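Eken Mug, White and Light Blue

Firow – Kitchen and Workshop – Mugs

A plain ceramic mug for coffee, tea or water. White on the inside, with a light blue handle. The Eken is the everyday mug in the Fliltura range and the one we sell most of to workshops and shared kitchens.

The rim is finished by hand, so it has a slightly uneven edge and no two are quite the same. Glaze color can vary a little between batches. If you are adding to a set you already own, tell us when you bought it and we will try to match it. 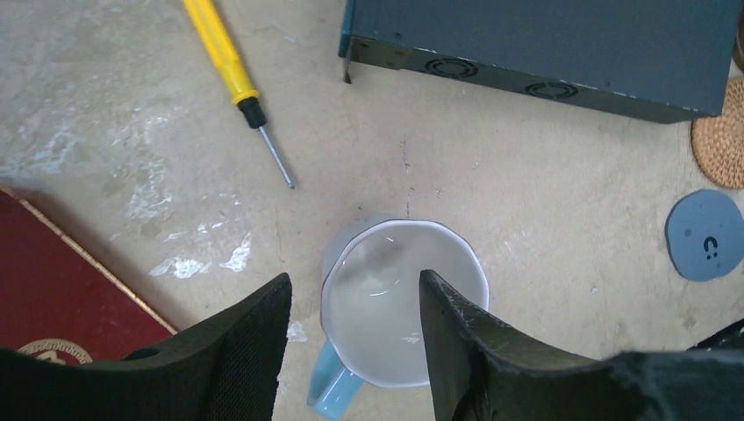
The handle is big enough for two fingers, or three if your hands are small. It is joined to the body before firing and glazed along with it. The base is left unglazed – it may mark a soft tabletop, so use a coaster on oiled wood.

Details

Material: glazed ceramic
Color: white inside, light blue handle
Sold in: packs of 2
Trade carton: 16 mugs
Dishwasher: yes, top rack
Microwave: yes
Oven or stovetop: no

Care

Wash before first use. Coffee and tea stains come off with baking soda and a damp cloth. Do not use steel wool on the glaze.

Shipping and returns

Orders leave our Van Acker warehouse within 3 working days. Mugs are packed in paper and cardboard, no plastic. If one arrives chipped, send us a photo with your order number and we will mail a replacement – you don't need to return the broken one. Unused packs can be sent back in the original box.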